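Checking the marker cubes on the hand-held gripper pair

The Busimik capture station uses two hand-held grippers, each with a marker cube. The cubes are tracked by the room cameras, and a cube that has shifted on its mount by even a small amount will put a constant offset into every recording. Run this check before the first session of the day and after any cable change.

You need a soft cloth, the 2 mm hex key from the Calimlim kit, and the tracking console open on the desk machine.

1. Unplug both cubes. Wipe all printed faces with the dry cloth. Do not use solvent; it lifts the black ink.

2. Try each cube for play with thumb and finger. If it moves, tighten the four mount screws in a cross pattern.

3. Plug in the cables and wait for the green light on each cube. No light after a minute usually means the connector is not fully seated.

4. Route each cable so it hangs free toward the floor. A cable pulled tight across the wrist will drag the cube during long reaches.
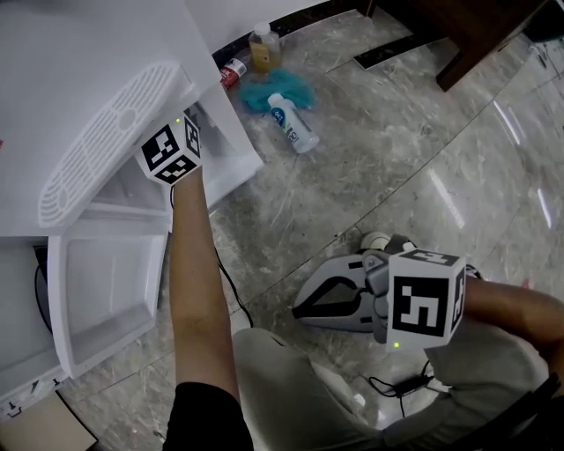

5. Work low as well as at bench height. Most dropouts at Cledside came from seated tasks near the floor, where the operator's own knees block a camera. Move both hands through the full reach of the task and watch the console. Each cube should hold a lock in every position the task needs.

6. Open and close the fingers a few times. The cube pose should stay steady while the fingers move. If it jumps, go back to step 2.

7. Save the result as a Cekura profile. Readings under 101 on the drift line pass. Anything higher needs a full recalibration — see the separate page.

Replacement cubes are part 893. Dexter Buenaventura revised the screw order in April, so discard older printed copies.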